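Teilnehmende für Studie gesucht: Was können Maschinen im Haushalt schon übernehmen?

Tisch abräumen, Taschentücher nachfüllen, Kleinkram wegsortieren: Für Menschen sind das Handgriffe von Sekunden, für Roboter meist noch nicht. Das Projekt Sturkia untersucht, welche dieser Arbeiten sich heute automatisieren lassen und woran es bei den übrigen hakt. Dafür suchen wir Personen ab 19 Jahren, die einfache Aufgaben am Tisch mit Handgreifern ausführen.

Die Greifer werden in beiden Händen geführt, die Aufgaben im Sitzen erledigt. Wir zeichnen die Bewegungen auf und werten aus, wie Sie zufassen, wann Sie nachgreifen und an welchen Stellen Sie neu ansetzen.
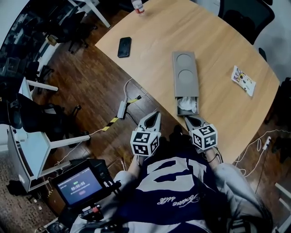

Besonders interessieren uns weiche und leichte Dinge wie Papier, Stoff und Folie. Mit festen Gegenständen kommen die Systeme unseres Partners Ornano inzwischen recht gut zurecht, mit zerknittertem Material selten. Fehlversuche werden mit ausgewertet, Sie müssen also nicht besonders schnell oder geschickt sein.

Umfang: 13 Termine von je zwei Stunden, nach Absprache auch am frühen Abend. Der letzte Termin liegt im November.

Voraussetzungen: beide Hände ohne Einschränkung beweglich, ausreichende Deutsch- oder Englischkenntnisse. Technische Vorkenntnisse sind nicht nötig.

Vergütung: 2000 Euro bei Teilnahme an allen Terminen, sonst anteilig.

Anmeldung bis 7. März 2021 bei Kristýna Šťastný, Studienbüro Skesance. Fragen zum Ablauf und zum Datenschutz beantwortet Thư Huỳnh. Bitte geben Sie an, ob Sie Rechts- oder Linkshänder sind.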